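Trekix Grasp Planner
Grasp planning and finger control software for hand-held and arm-mounted two-finger grippers

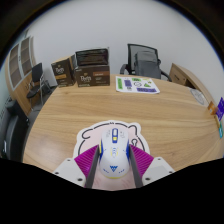 Fingers on either side of a computer mouse, wrist camera view.

Trekix Grasp Planner takes the picture from a wide-angle wrist camera, works out where two fingers can close on an object, and sends the finger width and closing speed to the gripper. It runs on a normal Linux workstation and is sold by Geltik as a single install with one year of updates.

The planner was written for desks, benches and kitchen counters, where objects sit close to other objects and the background changes from one room to the next. It does not need a CAD model of the part. It does need a calibrated lens profile, and the calibration tool is included.

What it does

Lens handling. Fisheye images are used as they come from the camera. The planner keeps the full circle and applies the lens model to the grasp candidates, so nothing near the rim is thrown away before planning. Straight edges such as table fronts and cabinet sides will look bent in the preview window. A flattened preview can be switched on under View, but it is for display only and is slower.

Object outline. The outline step separates the target from whatever it is resting on. Printed mats, wood grain and reflected light used to produce false edges in version 2. Version 3 has a new surface filter for this, with one slider. Leave it at the default for plain tabletops and raise it for patterned ones.

Finger mask. Each finger set has a mask file, so that the planner ignores the fingers when they are in view. Masks for straight, curved and ribbed soft fingers are included. If you change the color of your fingers you do not need a new mask. If you change the mounting plates, you do.

Closing control. Width is commanded in steps and checked against motor current. Soft fingers go on bending after contact, and the stop threshold can be set per object or per finger set. On hand-held tools with no motor, this module is replaced by a width logger that records the finger opening along with the video.

Replay. Any recorded approach can be stepped through with the candidates drawn on top. Each one shows its score and, if it was rejected, the rule that rejected it.

Specifications

Planning rate: 100 candidates per image by default, 400 maximum
Finger types: two-finger parallel, rigid or soft
Camera: one wide-angle color camera, fixed relative to the fingers
Depth sensor: optional
Interfaces: Python, C++, ROS 2
Mask files included: 3
License: per workstation, offline activation

What is in the package

Planner and replay viewer
Lens calibration tool with printable target
Finger mask editor
Width logger for hand-held tools
Trurthorpe sample set, 361 recorded approaches to household and office objects

Known limits

Clear plastic and shiny black wrapping still give weak outlines. Lower the outline threshold or add a depth sensor. Very thin items lying flat, such as sheets of paper or stickers, are found but usually scored too low to plan on. Two objects that touch may be read as one - the split tool in the viewer fixes this for recorded data but not live.

Release notes, 3.5.7 (5/7/23)

Surface filter moved from the advanced tab to the main panel. Width logger no longer drops the first reading after a pause. Mask editor saves undo history. The Wilczyńska scoring rule is now the default; the old rule is still available in the settings file. Thanks to Levente Kun for the bug report on mirrored masks.

Ordering

Part number GT-357. Upgrades from version 2 are free for customers with current updates. For quotes, site licenses or questions about a finger set that is not listed, write to Clem Cartwright through the contact form and attach a short recording if you have one.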